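Notebook, Tuesday. Drerano sketch app, tablet build

Picked up the stroke lag problem again. Mirjam Aebischer's branch (Zawadzka, the new canvas layer) is merged into mine as of this morning. Compiles clean apart from two deprecation warnings in the export code, left alone for now.

Test document: the Dosdale file, 1,092 strokes on a single page, imported pictures on a second layer. Old tablet, brightness fixed, radio off.

Stroke input
Lag is visible once the page is zoomed past 4x. At normal zoom I can't feel it. The profiler puts most of the time in path smoothing, which is rerun on the whole stroke for every new point. Changed it to smooth only the last 8 points and freeze the rest. Drawing feels better, but fast curves now show a slight kink where the frozen part ends. Mirjam wants to see the kink on the large screen before we decide on a window size.

Undo
Undo after a lasso move still restores position but loses layer order. Same fault in the September build, so the merge is not to blame. Suspect the snapshot is taken after the regroup. Logged, not fixed.

Picture import

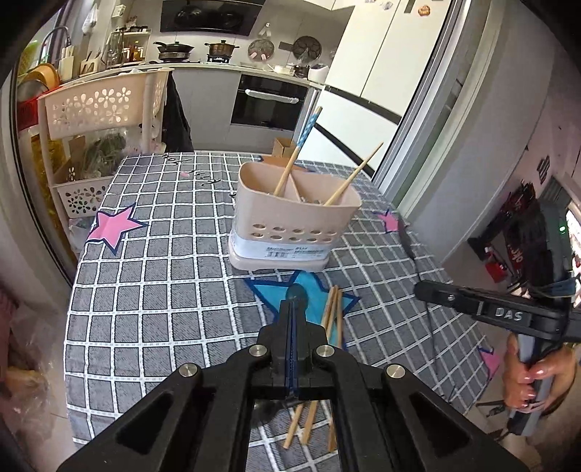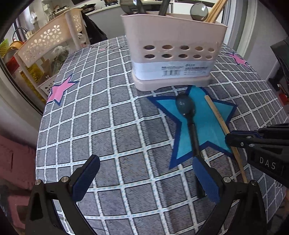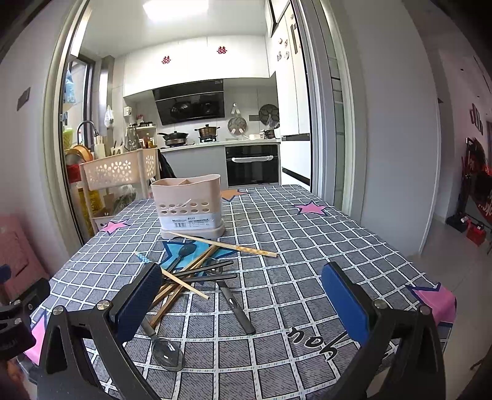
Plaid tablecloth in all of them.

Export
PDF from the Dosdale file opens in the desktop viewer. Eraser marks come through as white strokes instead of gaps, so they cover anything on the layer underneath. Needs a proper mask. Sasness handles this by flattening before write, but then the layers are gone and the file can't be edited again.

To do
Window size for smoothing, try 12 and 16
Move undo snapshot ahead of regroup
Eraser mask in PDF writer
Ask Mirjam if the deprecation warnings are hers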